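The Skidham Ferry

Mihret Alemneh had worked the ticket window at Skidham for 18 years when the letter came saying the ferry would stop. It was dated 15 January 2004 and it was two paragraphs long. She read it standing up, then put it in the drawer with the spare rolls of paper and sold a return to a man with a bicycle.

Primo came in at noon with wet gloves. He had been piloting the boat since before her time and he ate his lunch in the ticket office because the heater worked.

"You got one too," he said.

"I got one."

"They spelled my name with two m's."

He unwrapped his sandwich. Across the water the lights were on at Belik, where the new bridge road would come down past the grain store. Trucks had been carrying gravel there since October. On still mornings you could hear them backing up.

"Hiwot says they'll keep the building," Mihret said. "For a café or something."

"Who's going to drink coffee here?"

She didn't know. The afternoon boats ran nearly empty, and the early one carried the nurses and the boy who studied in Belik. In summer there were visitors, who took the ferry over and the ferry back and bought nothing. 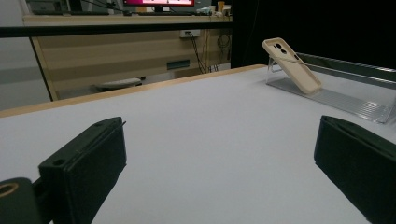 "What will you do when it stops?" Primo asked.

"Go to my sister's in Tijani, and look for something in an office."

He nodded and went on eating. He had been to Tijani twice and had not liked it either time. The parking was bad and his cousin's apartment looked onto a wall.

At ten past one Jiahui Cheng came for the 1:30. She taught piano on the other side and always bought a single each way, though the return was cheaper. Mihret had explained this to her years ago. Jiahui had thanked her and gone on buying singles.

"Is it true?" Jiahui asked.

"End of the spring."

"The bridge is 60 minutes from my door if I have to walk."

"There'll be a bus, they say."

Jiahui put her coins on the counter. She looked at the timetable on the wall, the same one that had hung there since the fare went up, and then went out to wait on the slip, even though it was raining and there was a bench inside.

Primo folded the sandwich paper and put it in his pocket. He took the gloves off the heater – one was still damp – and pulled them on.

"Mitiku wants the bell," he said. "For his yard. I told him to write to the company."

"Did he?"

"He says he'll just come with a wrench."

She laughed, and he went down to start the engine. Through the window she watched him give Jiahui his hand at the ramp. The boat backed off, turned, and headed over. Mihret opened the drawer, moved the letter to one side, and got out a new roll.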